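Workshop Tips: Keeping a Hand-Held Gripper Happy

I look after the hand grippers on our Drernano setup, and after a couple of years of doing it badly I've ended up with a routine I like. Most of it needs nothing fancier than what's under your kitchen sink!

Start with the fingers. Soft fingers pick up everything - crumbs, pet hair, that gray fluff that lives at the bottom of drawers - and once the texture fills up they slide on anything smooth. I use an old baby toothbrush, lukewarm water and one drop of dish soap, and I brush along the grooves in both directions. Pat them with a lint-free cloth and leave them open on the bench overnight. No hair dryer, please (I curled a set that way, and I still have it in a jar).

Please don't use rubbing alcohol on the soft parts either. It's great on the hard shell, where it takes off hand grease in one wipe, but it left my first pair of fingers chalky by April.

Next, close the fingers slowly and look at where they meet. You want one straight line from top to bottom. If there's a gap at the tip, loosen both screws on that side half a turn, squeeze the fingers shut with your hand, and tighten again while you're holding them. Sigrun Boström showed me that one and it saved me ordering new parts.

I swap fingers at 3,000 closes whether they look tired or not. My longest-lasting pair made it up to 187 hours of use before the pads started to lift, but I wouldn't count on that.

Cables! Leave a loop with enough slack that you can open the fingers all the way without anything pulling tight. A strip of hook-and-loop tape holds it much better than a zip tie, and you can undo it on a Friday afternoon without hunting for the cutters. 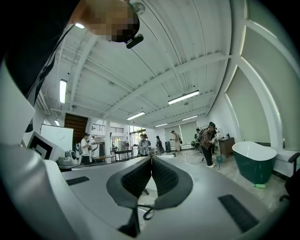
The printed markers get a dry microfiber cloth and nothing else. Spray cleaner creeps in under the edges and lifts them, and then you're lining everything up again from scratch, which took me most of an evening with Holger Berge reading the numbers out to me.

Last thing is the grip pads, the bits your hands sit on. Warm soapy water on a cloth, wrung out really well, then a dry one straight after. If a corner starts peeling, press it back down with a dab of contact glue and put a clothespin on it until morning.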